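About Grikbridge Laundry

Grikbridge began with one washing machine and a disagreement over a tablecloth. Francine Turcotte had washed it at sixty, Murray Beaudoin thought forty would have done, and by the time they had finished discussing it they had drawn up most of a price list.

We take in washing from homes, two cafés and a choir. You leave a bag with us before 7 in the evening, we sort it, wash it, dry it, fold it and put it on a shelf with your name on. Ironing is extra. Ironing anything with pleats is extra and will be done by Marlene Morin, who likes pleats and ought to be left alone with them.

Most of what we know about laundry we learned by getting it wrong. Black clothes go in with black clothes, inside out, on a cool wash, and we look in the drum before they go in. One forgotten white sock won't hurt anybody, but one forgotten paper hankie will be with you until January. 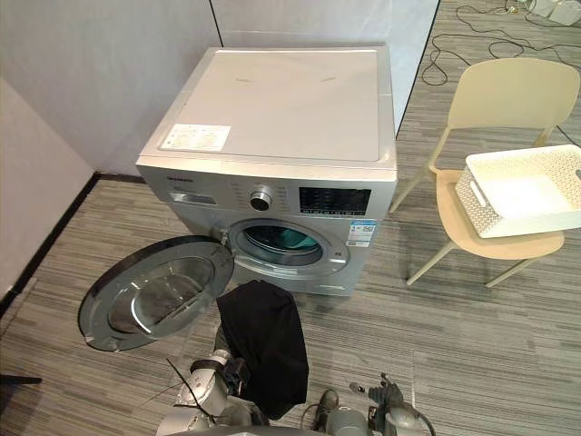
Page 2

Our machines are front loaders, and we're fond of them in the way one is fond of a reliable bus. Doors stay open between loads so the drum and the rubber seal can air. Detergent goes in the drawer, and less of it than you think. Edeltraud Brinkmann keeps the measuring scoop and has views on people who pour.

The name over the shop door is still Woretitz, after the shoe mender who had the place before us. A new sign was quoted at 200 pounds, which is a great many shirts, so Woretitz it remains. Post for either of us gets here.

Rhonda Després does the collections and answers the telephone. If it rings out she is on the stairs with somebody's duvet – try again in a bit.

Things we don't wash: horse rugs, anything with the pins still in, and wedding dresses (we did one, it went well, and we'd like to leave it there).

Odd buttons are kept in the jar by the till. Do have a look through if you're missing one.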